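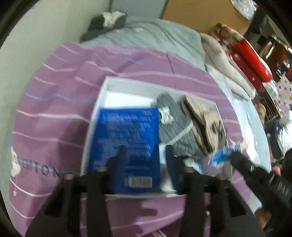

Small Things in an Open Box

The odds and ends that pile up in a bedroom are mostly flat packets, little cartons, single knitted things and paper slips. A drawer swallows them. An open box with low sides keeps them where you can find them, and it can be lifted onto the bed when it's time to sort.

Sorting on the bed

Pull the sheet flat first. A box set on a fold tips and everything slides to one end. Work from one side of the box to the other and put each item down on the sheet as you take it out, packets on the left, cloth on the right. Ten minutes is enough for a shoebox-size load.

What goes back in

Flat packages and booklets go in first, against one side. Leave the barcode label on anything you might return. Small cartons can lean against the opposite wall, printed side up. Knitted things go in the middle, where they stop the rest from shifting – check them for tags or metal clips that could snag other cloth.

Soft, crumpled packets go in last. Press the air out of open ones, fold the top over twice and use a clothespin. Empty ones go straight in the trash.

Loose paper

Receipts and care slips sink to the bottom if you lay them flat. Stand them on edge between two larger items, or keep them in an envelope taped inside the wall of the box.

How often

Twice a year does it for most rooms. I do mine in August and again after the holidays. Rodrigo Barros wrote in from Clenurville to say he keeps 2 boxes, one for things in use and one for things he hasn't decided about, and empties the second whenever it gets full.

Wipe the box out with a damp cloth and let it dry before you refill it.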